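Relatório de progresso – Projeto Distance, segundo período
Para: Revberg, gestão de programas
Responsável técnica: Mamta Vashisht

O objetivo do período era avaliar se um braço com pinça de dois dedos consegue arrumar objetos pequenos numa bancada doméstica sem intervenção humana. Foram registadas 786 tentativas, das quais 439 cumpriram o critério – objeto pousado no recipiente e dedos abertos no final.

O resultado não permite ainda falar de autonomia útil. A maior parte das falhas ocorre na aproximação: o objeto é empurrado antes de os dedos fecharem. Peças claras sob luz forte continuam a ser mal localizadas pela câmara de pulso. A limpeza de superfícies e a dobragem de têxteis, pedidas pela Tradport para a reposição em loja, não foram iniciadas e passam para o período seguinte.

Desvios ao plano: a entrega dos dedos de substituição pela Vlachou atrasou 3 semanas. O orçamento mantém-se.

Próximos passos: repetir a série com iluminação difusa, acrescentar 2 tipos de recipiente e rever o critério de sucesso, que hoje ignora o tempo de execução. Relatório seguinte em novembro.
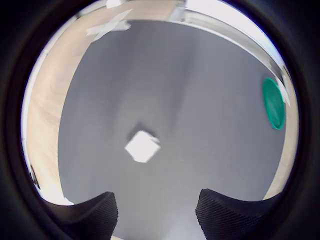
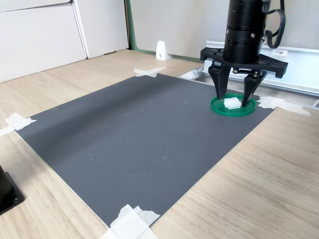
Fig. 1 e 2 – Bancada de ensaio, com a pinça, o objeto branco e o recipiente verde.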